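Ticket 56 – Divided metal bin, front compartment: scratches, cloudy marks and a banging noise
Status: Resolved, keeping open for notes
Site: Csonka Street workshop
Raised by: Florence Leclerc

Hi all! Two things about the big grey divided bin. The front compartment floor has gone cloudy in the middle, and whenever a bar gets dropped in, the whole workshop hears it. Is the floor wearing through, and can we quiet it down without losing the smooth surface? I love this bin, so please don't tell me it's scrap.

Reply, Judit Medve
Not scrap at all! Run a fingernail across the cloudy patch. If it doesn't catch, it's surface abrasion and you can leave it alone. Then empty the bin, press down hard in the centre of the floor and tell me if it flexes or pops.

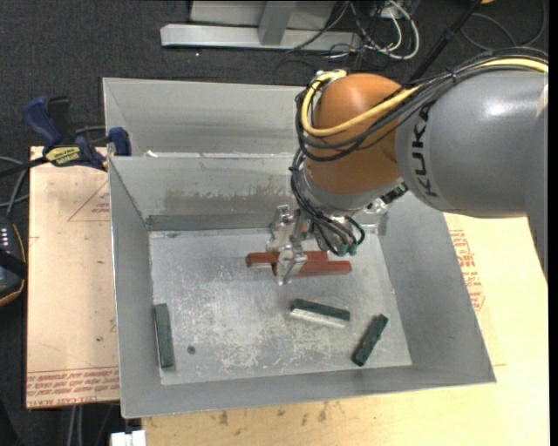

Posted by Ulises Ulloa, Toliton stores support, 2:40 pm

Thanks for the photo, it helps heaps. The whitish marks are heaviest in the centre and lower half of the floor, which fits with bars sliding about on bare metal. The brownish-grey smears along the front of the divider look like scuffing to me, so try a damp cloth and a drop of dish soap before anything harsher. There's also a little white scrap behind the top edge of the divider, near the left end. Fish that out while you're in there.

What's the dark spot at the lower left of the floor? If it's a hole or a missing fastener I'd want to know.

Reply, Florence Leclerc
Fingernail glides right over, brilliant! The spot is a plugged hole, flush and solid. The centre of the floor does pop when I lean on it, though – a proper cookie-tin noise.

Reply, Ulises Ulloa
There's your bang. Check the feet underneath, as one is probably wound up too high. Set all four to 18 mm and try again.

Reply, Florence Leclerc
Back left was miles out. All at 18 now and the pop is gone! Bars still clunk, but it's a dull clunk and we can talk over it. Most of the smears came off with the soap too.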